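Home | Bench News | Open Hours | Parts Swap | Contact

Hand-held gripper: the April notes from the Mileck shared workshop

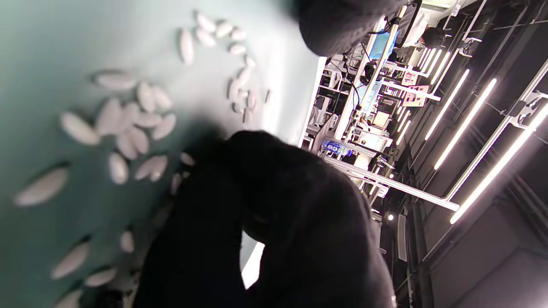 Small white pieces on the teal table, in two loose groups, with a gloved hand close by.

For those who did not follow the earlier issues: we are building a hand-held gripper with a camera on it, which a person carries and closes by hand. Later the same fingers should go on the small arm, which we call Dedeo. The project name is still Gestar. I proposed to change it and lost the vote.

This month the work was almost only about small things. Big objects like mugs and boxes were already fine in winter. Small smooth pieces are a different matter, and they become harder when they touch or lie on top of each other. The first fingertips were too round, so they pushed the top piece away and closed on air. The new tips are flatter and have a thin rubber layer, glued and then cut by hand. Of 600 tries with the new tips, 507 ended with one single piece in the gripper. The remaining tries were mostly two pieces together, and I did not yet separate them in my table.

The camera gave us more trouble. When the gripper is low over the table, the nearest pieces are blurred, and the hand makes a shadow on them. We moved the focus a little closer – it helped near the fingers, but the far side of the table became worse. For now we keep the middle setting. If somebody has experience with very small lenses, please write to me.

Costs: the Karakaya spring set was 120, including shipping, and it is paid from the project box. We have 3 spare springs left, in the drawer under the soldering station. Please do not take them for other projects.

Next step is the cable. It still pulls on the wrist when you turn the gripper to the side, and after one hour you feel it. I would like to try a softer cable, and a clip further back on the handle.

The bench is ours until 9 in the evening, same as before.

Share (14) | 6 comments | Previous item | Next item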